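Trade and Workshop Forum > Shop Floor > Automation and what comes after

Thread: Arm going in on the reclaimed board line, what happened to your graders?

plankton_pete
Joined: November
Posts: 12

We do reclaimed cladding at Drunska. Old boards come in, somebody looks at them, somebody pulls the nails, somebody else argues about whether it's grade A or firewood. As of next month the looking and part of the lifting goes to an arm, bought through a firm called Flidix. They've given us a login for the simulator so we can "get comfortable". I have watched it hover over grey planks for most of a week and I would say I am fairly comfortable.

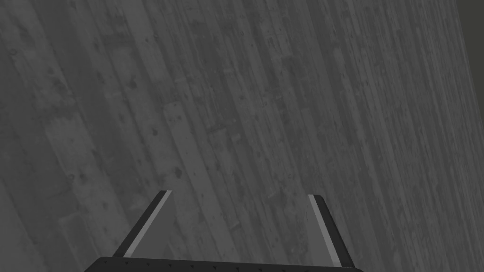
What I want to know is what became of the people at places that have already done this. There are 7 of us on grading. The word used in the meeting was "redeployed", and the man who said it looked at his shoes.

oldsaw
We had one at Baltbridge. Nobody got sacked. Four of us went from grading boards to feeding boards to a thing that grades boards. Same money, sore shoulders, much less to talk about.

Tilly_M
Depends who's in charge of it. At Marciniak the graders set the rules for what counts as a reject and they can overrule it. My back is better than it's been in years and I'm home by five. I wouldn't swap.

oldsaw
Good for your back. Who trains the new starters to spot rot, if the only ones who can do it are sat at a screen pressing yes?

Tilly_M
I do. Two afternoons a week, with a pile of boards and a bradawl. It was in the agreement. Get it in the agreement, Pete.

plankton_pete
Noted. To be fair to Flidix, they did ask us for opinions on the simulator. I said the boards are a decent grey and nicely knackered, but ours come with paint, bitumen and once a wasps' nest. This was written down under "edge cases".

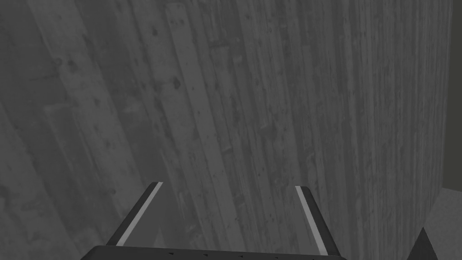

My other worry is nails. A nail hole and a nail with its head snapped off look much the same until you run a planer over the second one. Reto Schwaiger on our line finds them with his thumb. I asked how the arm would do it and was told that was "phase 2".

gantry_gordon
Integrator here, not theirs. Metal detection ahead of the pick, it's a solved problem. You lot always assume the thumb is magic.

oldsaw
Has the integrator ever paid for a set of planer knives?

gantry_gordon
Yes, as it happens. A human missed that nail.

Tilly_M
He's right about the detector, annoyingly. Ours is fine. Pete, ask who clears it when it stops, and what grade they're paid at. We left that one out and spent all winter rowing over it.

plankton_pete
Will ask on Monday. Reto wants it recorded that his thumb is available for phase 2 at the usual rate.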